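Printed or "circulated"? The Matar 2-crown notes

moushumi_k wrote:
Picked up a Bank of Matar 2 crown at the Skavside fair last weekend and I'm a bit stuck. The dealer's ticket says 3,000 printed, but my old catalogue says 2,000. Same plate, same colour, same two signatures. Mine is number 404. Anyone know who's right?

Hae-won N wrote:
Nice find! Both, I reckon. 3,000 came off the press and 2,000 were signed and sent out to the Tirnau branch. The rest stayed in the vault unsigned – my grandfather had one and it had a blank line over "Cashier".

kbepari wrote:
Sorry, don't buy that. The unsigned ones I've handled have a different border on the back, so they're a second printing. Has anybody seen an unsigned note with the first border? I haven't, and I've been at this a long while.

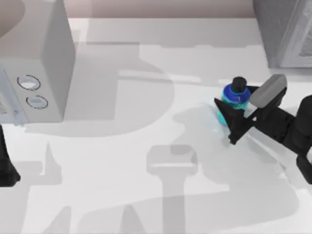

Little blue bottle, big grey box with two knobs.

Hae-won N wrote:
Well, my grandfather's did, Kamrul. My cousin has it now, I'll ask her for a scan of the back.

Anoma_S wrote:
The Flolletham museum has the bank's ledger, or part of it. I went through it for my own notes on the cheques and the 2 crowns are listed on one page with no mention of a second order. Doesn't prove much, as the later pages are missing.

kbepari wrote:
Missing pages are my whole point :)

moushumi_k wrote:
Ta everyone. Mine has the first border and both signatures in brown ink, if that helps. I'll write to Flolletham and see if they'll copy that page for me – happy to post it when it comes.

Contact the moderators | © Skavside Paper Money Forum | Back to top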